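Tekero Living Room Set

Tabletop pickup and clearing in furnished homes, collected by teleoperation with a two-armed robot. Maintained by Sulastri Krishnan and Narayanan Panicker. Last updated 2024-10-27.

Contents
Each episode holds the head camera video, joint positions for both arms, gripper opening, and one line of task text. Episodes run about 40 seconds. Failed grasps are kept and carry the flag fail=1.

Collection
The operator parks the robot in front of the table, opens both grippers, and starts recording. Up to 8 objects may be set out. Bottles stay upright at the start; wrappers and other flat trash go wherever the operator likes. Furniture and curtains are left as the household has them.

Splits
Train and test are split by home. The 2 homes in Pangaribuan are test only.

Known problems
Glossy tabletops give reflections that our depth estimates handle badly. Bright doorways wash out in the head camera.
Joint logs from January have a clock offset; run fix_clock.py before use.

Sample

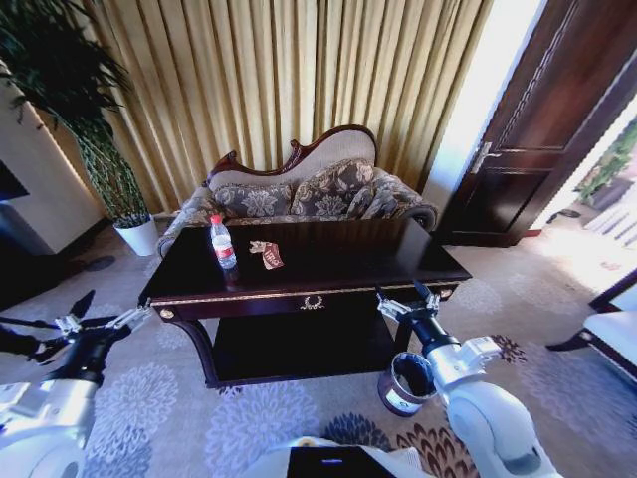

Head camera view, both grippers open, bottle and wrapper on a dark coffee table.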